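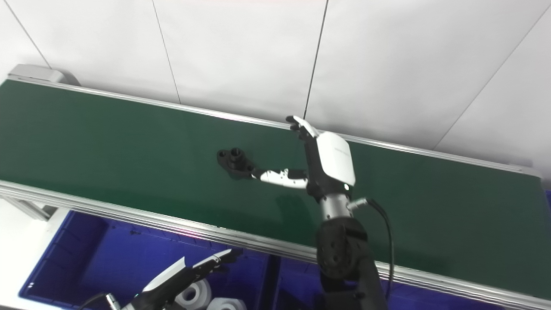
A black plastic part on the sorting belt at Sineo's Ludlow site.

The green belt is the oldest thing in the room, according to the line supervisor at Sineo, and the one she would least like to lose. The company sorts molded plastic parts for Zendham, and every part crosses that belt before it goes into a bin.

"We bought it used, in March, with a motor that hummed," she said. "We changed the motor and kept the rest."

Sineo handles 2,831 different part numbers. On a normal shift 600 pieces go through, and in a busy one the figure reaches 1,000. The supervisor said the volume matters less to her than the mix. Black parts with raised bosses come down the same belt as plain white cylinders, and each has its own bin.

"Black on dark green is hard on the eyes," she said. "I asked for a lighter belt. They told me this one has years left in it – so we added lamps."

The bins were her idea. The first ones were open boxes, and parts knocked together on the way to packing. She switched to blue ones with dividers and ordered 70 from Bhuiyan, a supplier in the next town.

"A scratch on a boss means the part comes back to us," she said. "With the dividers we get fewer back."

She would still like a longer belt. The room has space for another section at the far end, past the wall panels, but the floor there slopes and would have to be leveled first. She has asked for a quote.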